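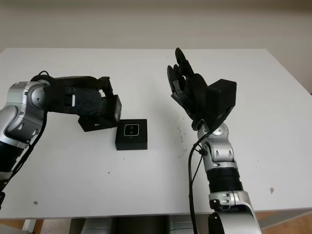 Search this site Go Advanced search

Bimanual insertion: one policy or two?

We are reproducing the Rusberg result (parallel gripper on the left arm, multi-fingered hand on the right, block into box). The write-up trains one policy on both arms. With 400 demonstrations ours places the block well, but the right hand drifts during the approach. Action chunks are 20 steps. Would separate policies per arm fix this?

posted by fagerlund_bench

Separate policies will lose the timing between the arms. Check your action normalization first. A hand has many more joints than a parallel gripper, so if you take a plain mean over all action dimensions, the finger joints dominate the loss and the arm joints get little weight. Normalize each dimension, then weight arm and end effector as separate groups. We did this on the Braseck task and the drift went away without new data. Also plot the right arm's demonstrated positions at the start of the approach. If the operators parked it in different places, the policy has no single target to learn.

posted by rollari_user

Shorter chunks. We use 12.

posted by tslot

Comments

fagerlund_bench: Group weighting helped. Insertions on Friday's run went from 12 of 20 to 17 of 20. Start positions were scattered too, will re-record those.

mk_controls: Did you change the chunk length as well?

fagerlund_bench: No, still 20.

Contact | Copyright Rollari Community Help | Back to top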